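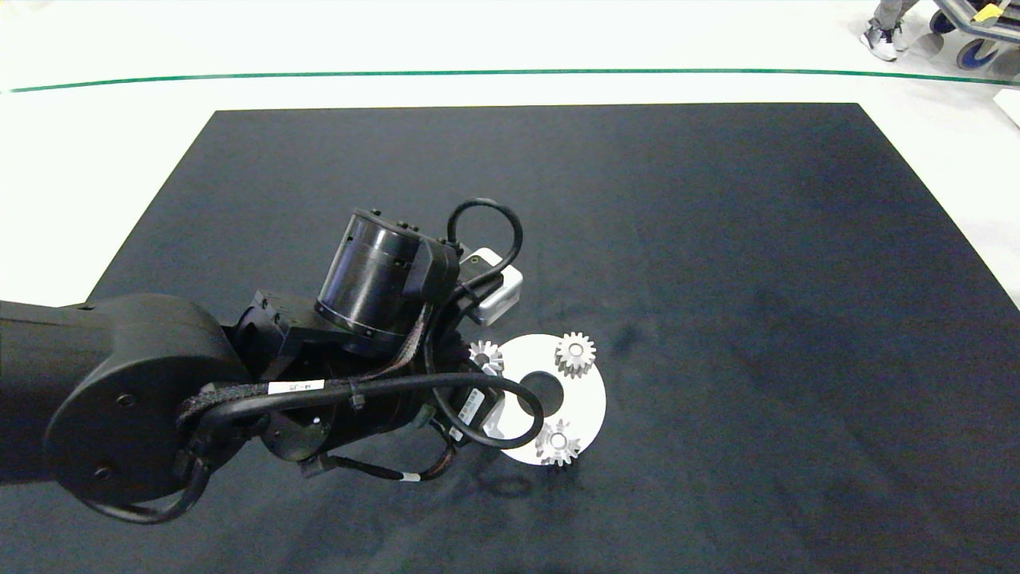 A black robotic arm over the dark mat.

Flitside Players open the autumn season with "The Lodger's Piano"

The new play of our group will be on stage in November, in the small hall at Eltley, and the rehearsals are now in the third week. It is the first full-length work by Waraporn Limsakul, whom many readers know from her short pieces at our spring evenings. Obsa Gashaw directs.

The story happens in one house during one winter. Mr. Leung is a retired piano tuner who has lost most of his hearing and did not tell this to his family. To pay the heating he takes a lodger, a young composer named Dollar (this is her last name, and the other characters make the same joke about it until she stops smiling). She has a commission for a wedding and she cannot write even one bar of it. He offers to help her. She accepts, and for a long time she does not understand that he is reading her hands and not listening to the music.

In the meantime his daughter Ada comes back from abroad and wants to sell the house. She has already spoken with a buyer. The second act is mostly a dinner between the three of them, and I think it is the best part of the writing. Everyone at the table is hiding something, and the soup is served two times.

Wiroj Khunthong plays Mr. Leung. He told me that he prepared the role by wearing ear plugs at home in the evenings, which his wife liked less than he did. Joanne Naylor is the lodger. She plays the piano herself in all the scenes, also in the scenes where the playing has to be bad, and she says the bad playing needs more practice. Mayuree Thammasiri, who was so funny last year as the postmistress, has a much colder role now as Ada. At the rehearsal I attended she said her line about the curtains very quietly and the room became still.

There was some discussion about the ending. In the first version of the text, Mr. Leung goes on stage at the wedding and turns the pages for the lodger. Obsa found this too sweet. Waraporn wrote a new last scene, only four pages, in which the wedding is heard through a wall and he stays in the kitchen. Both versions were read aloud to the cast, and the kitchen was chosen. I still have a weakness for the first one, but I was not asked to vote.

The play runs for 2 hours and 10 minutes with one interval. Please note that the front door of the hall will close when the performance starts, at half past seven, and people who come late will be seated after the first scene. This is different from last season.

The hall has 52 seats, so it is better to reserve early. Tickets can be ordered by answering this newsletter or at the desk before each performance, if there are any left. Members of the group pay the reduced price as usual.

We are also still looking for an upright piano stool from before the war, or one that looks like this from the third row. The one we use now makes a noise each time Joanne leans forward - good for Mr. Leung, who cannot hear it, but not so good for the audience. If you have such a stool and can lend it until the end of November, please write to Obsa. He can come with the van and bring it back to you after the last evening.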